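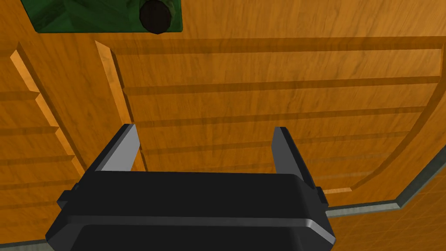

Zorica Halilović 在上一篇底下留言，说酸面包根本不用每天喂种，冰箱里放一个星期照样能用，问我为什么还要守着钟点。她说得对，我也试过。只是放冰箱的种，拿出来第一炉总是偏酸，气孔也小，要再喂两次才恢复。我家每周烤两回，算下来放不放冰箱差别不大，所以还是留在厨房台面上。

这篇接着写换面粉的事。

之前一直用 Ristić 的高筋粉，楼下小店有卖，五公斤一袋。十月起那家店不进这个牌子了，老板说走得慢，压货。我在别的店找过，只有小包装，价钱不合适。后来 Edin Delić 介绍我去 Wellatora，那是一家磨坊的门市，在城北，坐公交要换一次车。他们的粉是自己磨的，袋子上只写小麦品种和磨粉的月份，没有蛋白质含量。我问柜台，对方说每批都不一样，让我先买一小袋回去试。

我买了一袋白粉，一袋全麦，先按老配方做。老配方是这样：白粉四百克，全麦一百克，水三百六十克，种一百克，盐 10 克。晚上八点左右和面，中间折叠四次，睡前放进冰箱，第二天早上整形、进炉。

第一次面团很稀，折到第三次还是摊的。我以为是水称错了，又看了一遍本子，没有错。硬着头皮放进冰箱，早上倒出来，还是摊开一大片，烤出来像一张厚饼。味道倒不差，麦香比以前重，切片蘸汤吃掉了。

第二次把水减到三百四十克，面团好收一些，但底部发得不匀，靠近底的地方有一条密实的带子。按我以往的经验，这种情况多半是发酵不够。那几天降温，厨房晚上比夏天凉不少，我还按夏天的时间走，自然不够。
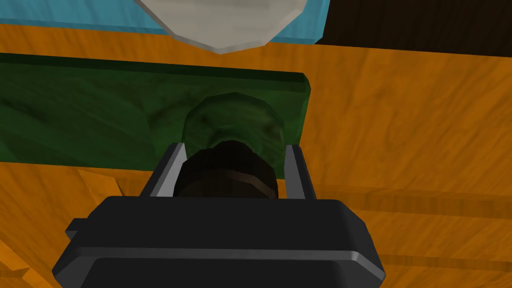 第三次我把室温发酵延长了一个半小时，其他不动。这次面团鼓起来了，盆边能看到气泡，用沾了水的手去提，有弹性，不粘。早上割包的时候刀口很利落，进炉后裂口张得也好。切开看，气孔大小不一，但没有那条密实的带子了。到这里我才算放心。

有几点记下来，给同样换粉的人参考。

一是水要一点一点加。新粉的吸水量看包装是看不出来的，我现在的做法是先留出 20 克水，面和好以后静置半小时，摸一摸，觉得硬再补。留出来的水顺便用来化盐，省一个碗。

二是全麦粉放不住。磨坊的全麦没有经过处理，胚芽都在里面，天热的时候很快就有一股哈喇味。我买回来分成两份，一份放密封罐，一份放冷冻室，用之前提前一晚拿出来回温。

三是种也要跟着换粉。我开始还是用剩下的老粉喂种，面团用新粉，两边的脾气对不上，发的时间很难估。改成全部用新粉喂，头两天种的劲头反而弱，第三天以后就稳定了，喂完到顶点的时间比以前短。

四是炉温。我的烤箱不大，标称的温度和实际差得多，以前是靠老粉试出来的：预热到 250 度，进炉后降到 230 度。新粉上色快，按这个温度走，皮会偏黑。现在进炉二十分钟揭盖，直接降到 200 度，再烤二十五分钟，颜色刚好，皮也没有变软。
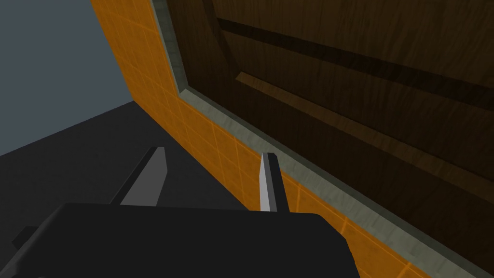
文／Krum Grgić　　分类：厨房　　标签：酸面包、面粉

价钱也说一下。磨坊的白粉比 Ristić 贵一些，全麦差不多。加上来回车费，如果每次只买一小袋，是不划算的。我后来跟 Edin 合买，一次拿一大袋，在他家分，车费一人一半。分粉的时候要用干的勺子和干的袋子，我上次图省事，用了刚洗过的罐子，贴着罐底的那一层结了块，只好筛一遍再用。

还有人问过铸铁锅。我用的是一口旧锅，盖子的把手换过，能进烤箱。没有锅的话，在烤盘下面放一碗开水也行，只是裂口没有那么明显。石板我没有用过，说不上来。

至于 Zorica 说的冰箱存种，我打算下个月出门的时候再试一次。走之前喂一次，稠一点，水和粉按一比二，放在冷藏室最里面。回来以后看它要喂几次才能用，到时候把时间记下来。

另外，上一篇写的黑麦配方里有个地方写错了，葵花籽应该先烤过再泡，我写成了先泡再烤。已经照错的做过的，问题不大，就是籽会硬一点。原文改过来了。

这周做的是核桃面包，核桃加多了，面团撑不住，整形的时候一直往外掉。下次减掉三分之一，改在第二次折叠时放进去。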